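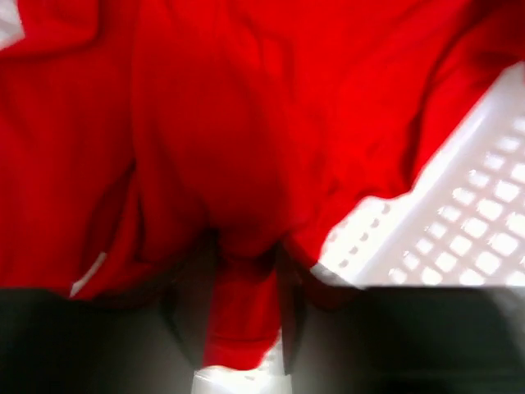

Figure 6. Red garment held between the gripper fingers, wrist camera view.

6.3 Handling Garments at the Basket

This section applies to all Furneck cells operated at the Stirkgate site. Operators shall complete Section 6.2 before proceeding.

1. Confirm that the basket is inside the marked work area.
2. Set the travel speed limit to 100 mm per second.
3. Close the fingers on a single layer or a narrow gather of cloth. Do not close them on the basket rim.
4. Check the wrist camera view. Fabric shall be visible between both fingers before the arm is raised.
5. Raise the arm 300 mm and pause. If the garment catches on the basket openings, lower the arm and open the fingers.
6. Record the result on Form 208.

CAUTION: Keep hands out of the basket while the arm is enabled. Press the stop button before freeing a caught garment by hand.

NOTE: Folds may hide tags, buttons or zippers. Where a hard part lies between the fingers, release the garment and choose another grip point - do not increase the grip force.

Finger pads shall be inspected every 600 cycles. Worn pads are to be replaced as a pair. See Section 8.

Revised 6/16/21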